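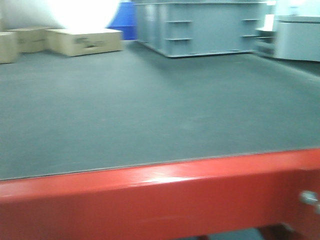

Red beam along the front of the gray-green floor.

Westerberg Overhead Door Service
Minutes of the monthly operations meeting, May

Chair: Arvid Dalen
Present: dispatch, office, parts counter, both install crews, service crew
Absent: night on-call tech (off shift)
Called to order at 7:10 a.m. on Tuesday in the Omusov Street shop.

1. Minutes of the April meeting
Approved with one correction. The Triltis dock door job was listed as complete. It was still waiting on a bottom seal at the time and should have been shown as open.

2. Open work orders
Dispatch reported 81 open work orders at close of business Monday. Most are residential opener replacements and panel damage. The oldest is a wood carriage door with a custom window insert. The insert supplier has moved the ship date again. Dispatch will call the homeowner this week and offer a plain panel as a temporary fix at no charge.

Service crew asked that gate codes be entered in the job notes and not texted to the driver. Agreed. Dispatch will start with new tickets and add codes to old ones as customers confirm them.

3. Pirudier warehouse
Install Crew A gave an update on the rolling steel doors at the Pirudier warehouse. There are 21 openings in the contract. The south wall is done and signed off by the site manager. On the north wall, the masonry at two of the jambs is out of plumb and the guides can't be anchored as drawn. Crew A recommends steel angle shims. Crew B thought the general contractor should correct the wall first.

Discussion followed. Arvid said we will not shim without a written change order, whoever turns out to be right about the wall. Office will send the measurements and photos to the contractor by Friday and ask for an answer in writing. Crew A will move on to the east side in the meantime.

The lift rental runs out at the end of the month. Office to get a price on a two-week extension.

4. Springs and parts
Parts counter reported that torsion spring stock is low in the two sizes used most on double doors. An order is in. Until it arrives, crews should sign springs out at the counter and not pull straight from the rack. Three vans were found to have springs on board that were never logged.

Nylon rollers and end bearing plates are well stocked. Photo-eye sensors are fine. Keypads are on backorder, and customers should be told so before the visit is booked.

Crew B asked whether we could carry a second brand of cable drum. Parts counter will get a quote. No decision.

5. Safety
One near miss. A winding bar slipped during a spring change on a residential job. The tech was standing to the side and was not hurt. The bar was worn at the tip. All winding bars will be checked this week and worn ones turned in to the parts counter. Replacement bars will be handed out the same day.

Crews were reminded to lock out the operator before working on any commercial door, including for a quick limit adjustment.

6. Office and billing
Office has started sending invoices by email on the day of the job. Payments are coming in faster. A few older customers still want paper and will continue to get it.

Two callbacks last month were billed by mistake. Both have been credited. Techs need to mark the callback box on the ticket or the system charges a trip fee.

Arvid asked for approval to spend up to $700 on new shelving and bins for the parts room. Moved by parts counter, seconded by Crew B. Approved.

7. Other business
Saturday hours. Service crew asked to go back to a rotating Saturday, with one truck out until noon. Arvid is in favor but wants to see the overtime for last summer first. Held over to June.

The back lot will be restriped. Vans need to be parked on the street side that morning. Dispatch will post the day on the board.

Action items
Office: Pirudier measurements and photos to contractor; lift extension price; last summer's overtime figures
Dispatch: call carriage door customer; gate codes in job notes
Parts counter: cable drum quote; winding bar replacements; shelving order
All crews: return unlogged springs; check winding bars

Adjourned at 8:05 a.m. Next meeting in June, same time and place.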